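Unit 4 handout: Mixed bins, and why I don't trust them
Storage and Handling, second half of term
Instructor: Selamawit Gebremichael

Read this before the April workshop. Bring your own inventory sheet.

1. The claim

Most storage guides will tell you that a mixed bin saves time. You put small items of every kind into one container, skip the sorting, and find what you need when you need it. The Merkia manual gives this a full chapter. I have read it twice and I still can't find where the searching time is counted. Putting away is fast, certainly. Taking out is the part that costs you, and it gets one paragraph.

The Flanico guide is more careful, but it tests its bins with blocks of one size. Of course that works. A bin of identical blocks is not a mixed bin, whatever the label says.

2. What the Trujillo exercise showed (and didn't)

Last year's class logged 1734 retrievals from shared bins at the Trujillo stockroom. Of these, 209 ended with the wrong item or with the person giving up. People like to quote that as a success. I would ask two things first. Who decided what counted as giving up? And how full were the bins? The log sheets don't say, so please don't cite the result in your papers as if it settled anything.

Nghĩa Diệp, who ran the tally, thinks the failures came mostly from soft and wrapped goods. That may be right -- it fits what I have seen -- but it was never recorded item by item.

3. Kinds of item to watch for

a) Rigid with plain sides. Toy bricks and blocks. Easy to name, easy to grip, and over-represented in every guide.

b) Soft. Plush toys, cloth. They take the shape of whatever they lean on, and a small one is easily missed beside something brighter.

c) Wrapped in clear plastic. The label "transparent" is generous. Under a strong light you get white glare and creases, and often you can't say what is inside without lifting it out.

d) Shiny. A reflective face picks up the color of the bin, and in a gray bin that is no help.

All four kinds turn up in a bin with very little in it, and gray walls do the silver piece no favors:
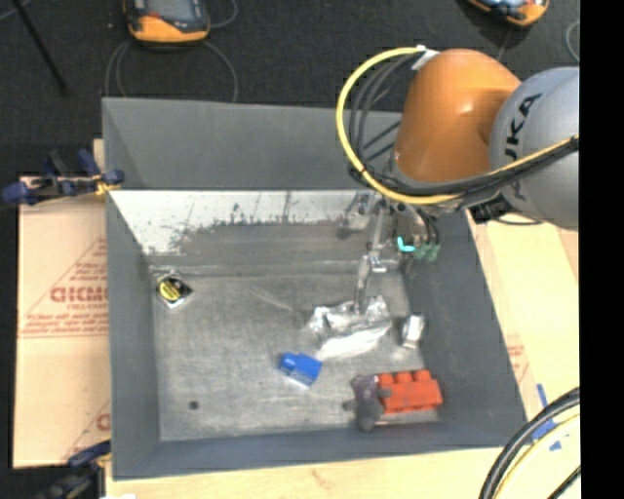
4. Before you accept a mixed bin

Write down what is meant to be in it. "Toys, misc." is not a list.

Check the walls as well as the floor. Small things end up against the sides, and a high back wall can put them in shade.

Time the retrieval as well as the filling. Do 3 runs with different people, and report the slowest.

5. For discussion

Prorkora sells dividers that are supposed to solve all this. Come ready to say what you would need to see before believing it -- and if your answer is "a demonstration," say who should choose the items.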